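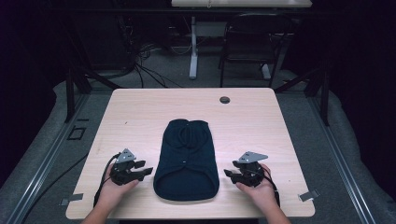 Folding Cell Upkeep Meeting – Minutes
March 15, 2026
By Senga Imrie
2 min read

Held at the Cirkeck workshop. Minutes of the last meeting were accepted with one correction: the spare jaw set is on the Skurnetti shelf and not in the drawer.

1. Grippers

Both hand-held grippers were stripped and cleaned. The left one was slow to close and had lint packed behind the finger slide. The right one had less. Agreed to brush out both pairs after every 27 folding runs and write it on the card. Bracket screws were checked on both units and one on the left was retightened. Anyone who finds a loose screw should stop and fix it before the next run – the offset has to be measured again afterward.

2. Cables

The right gripper dropped its signal on run 579 and again on run 796. Swapping the lead cleared it both times, so the old lead has been tagged and goes back to Prolta with a note. Cables are to leave the gripper from the rear and run down past the hand, with enough slack to reach the far side of the table. The coil on the floor behind the table still needs sorting. Guerreiro has quoted for a floor channel. Senga to ask if the price includes fitting.

3. Table

The table moved slightly during the sweater runs. The clips at the two front corners are to be checked by hand at the start of each shift. No decision on adding more at the back.

4. Calibration

Jaw opening is now set with the same gauge block on both units. The left and right readings agreed after cleaning. Dark knits stay in the test set – the settings for them were not changed. Request for a brighter lamp was held over.

5. Actions

Senga: return lead to Prolta, call Guerreiro, print new cleaning card.
Day shift: sort the floor cables and label both ends.
Night shift: order 2 jaw springs and a soft brush.

6. Other business

The log sheet has no column for lead swaps. One will be added. Next full strip-down is in September, earlier if the left gripper slows again.

Cirkeck Workshop | Contact | © 2026 | Back to top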